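Toy building brick

37 shares | 7 comments

A toy building brick is a small block with round studs on the top and an open, hollow underside. The studs of one brick press into the underside of another one. Bricks are named by the number of studs in each direction, so a 2x4 brick has two rows of four. In the larger sizes, round tubes inside the brick help to hold the studs.

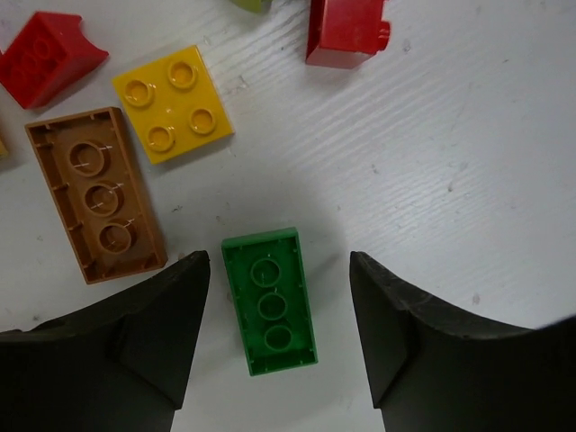 The square 2x2 brick is also very common. Collectors usually sort by shape first and by color after, but Apolline Huet, in her guide to the Covness toy collection, recommends the opposite order for young children.

Sorting is often done in a shallow tray with several compartments.

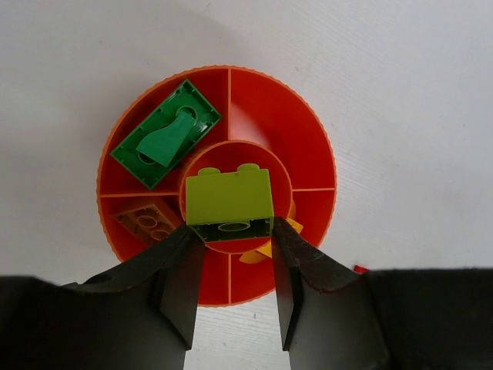 Pieces of unusual shape are kept apart from the regular bricks, or they are put in the center until a place is found.

See also: Construction toy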